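Last updated: November, 4:15 p.m.

Darix lab teaches a gripper to handle cloth by the edge

By Shayne Lowther

I fold laundry badly, so I have a lot of sympathy for any machine that's asked to do it. When Savita Bhardwaj told me her group at Darix had a new result on cloth handling, I drove out to Busley with a bag of my own wrinkled shirts in the back seat (she did not want them, it was a very polite no).

What her group has been working on is smaller than folding, and I think more interesting. They want a robot to pick up a piece of fabric and know how good its hold is before it tries anything else. Cloth is awful for this! A mug stays the shape of a mug. A T-shirt changes shape the second you touch it, and a grip that looked fine on the table can turn into a fistful of bunched-up fabric with the hem hanging off somewhere you can't use it.

The method goes like this. A small camera rides at the wrist, so it's looking out along the fingers the whole time. After each pickup the arm holds the cloth up in front of a plain background and the software looks at the folds near the grip and at whatever is hanging below. Then it gives the hold a score. Low score, it puts the cloth down and goes again. High score, it carries on with the job.

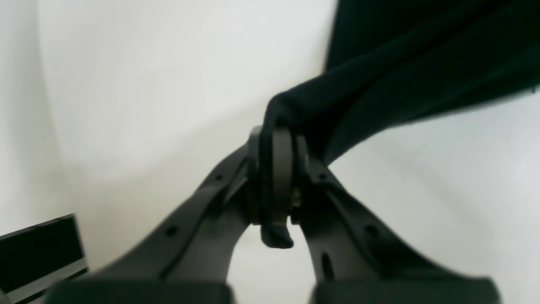
What they found

The group ran 1000 pickups with the scoring switched on. In 950 of them the robot ended up with a hold it could use for the next step, counting the ones where it needed a second go. With scoring off, the same arm and the same pile of fabric got to 700. I asked Savita if she was surprised by the gap and she laughed and said she'd had a bet on a smaller one, and she's still paying it off in coffee.

Dark fabric was the part I kept asking about, because I own mostly dark fabric. Rhys Stubbs, who wrote a good chunk of the scoring code, told me it's still the hardest. The creases are faint, so the software has less to go on, and 46 of the failed pickups came from the dark pieces. He's been trying different lighting and says he changes his mind about it every week.

Rangi Waaka, over at Becerra, wasn't part of the work but read the write-up before I got there. He liked it, with one big reservation: every piece in the test was a single layer to begin with. Give it a pillowcase or a sleeve, he said, and the robot has to work out which side it's holding, and a score for a neat-looking grip won't tell you that. Savita agrees, for what it's worth. Sleeves are next on her list.

The group is sending its test setup to a partner lab in Condmont, where Anežka Krajčí will repeat the trials on a different arm. I've asked to come along for that one, and I'm bringing the shirts again.

Contact the newsroom | Copyright, all rights reserved | Back to top

We use cookies to remember your settings and count visits. By staying on this site you agree to our cookie policy.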